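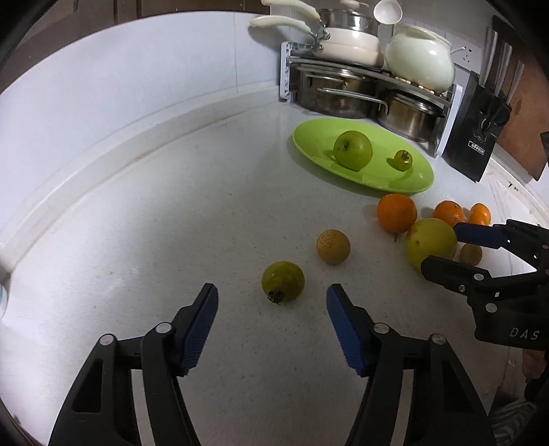 Combien de temps faut-il pour changer un cylindre de porte d'entrée ?
Une vingtaine de minutes si la vis de têtière n'est pas grippée, sinon compter l'heure.

Rapport de stage - atelier serrurerie Venine

Juillet, 4 semaines. Surtout du dépannage, un peu de copie de clés. Relevé des interventions : plus de 195 appels, dont 90 portes claquées. Le reste - clés cassées, cylindres à remplacer, boîtes aux lettres.

Matériel : cylindres Adwood en stock, Katiyar sur commande (délai trop long, clients pas contents).

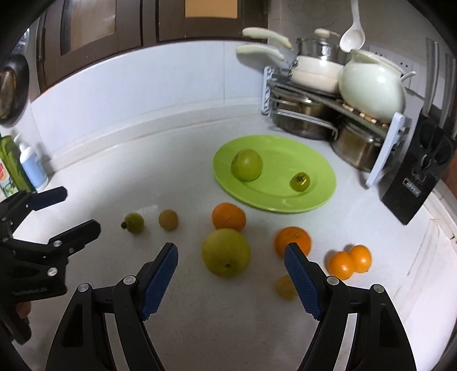
Fig. 2 - Fruits sur le plan de travail blanc.

Essai du crochetage sur le Drultilik : 23 tentatives, résultats trés inégaux. Tableau en annexe. Reste à faire le chiffrage des déplacements de nuit, pas eu le temps mercredi.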